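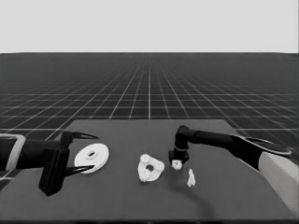 Thin white lines cross a dark plane and draw together toward the horizon.

Home Features Places Archive Subscribe

Umia was laid out before anyone lived there. The plat shows 80 blocks, all square, and the railroad sold lots from it by mail. Today 1,270 people live in the town, most of them on the north side of the tracks. The south blocks are in soybeans, though the streets there still have names.

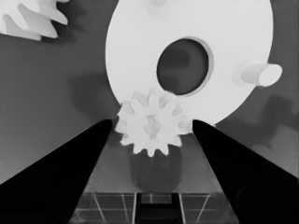
A white wheel with a small spur gear below it.

The grain elevator and the pump works kept the north side going. Skikasley Pump closed its foundry first and its machine shop later. The building is now a feed store.
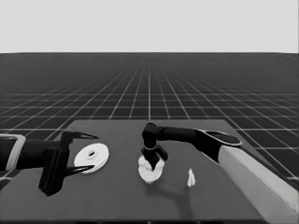
Flat land made the surveyors' job simple. They started at the depot and worked outward with a chain, and they did not bend a street for anything but Tamwood Creek. A driver coming into town still has trouble judging blocks. White lines on a dark floor do the same thing in the picture, where the far squares look much smaller than the near ones. The blocks on Depot Street all measure the same.
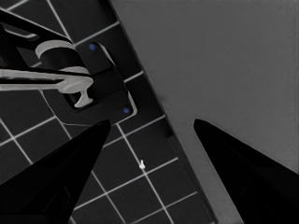 Colleen Subramaniam
Contributing Editor

In September the town council voted to vacate 52 of the south blocks. The land will be taxed as farmland, and the county will stop plowing the roads. Two streets stay open - Elm, for the cemetery, and Fourth, for the one house left on it.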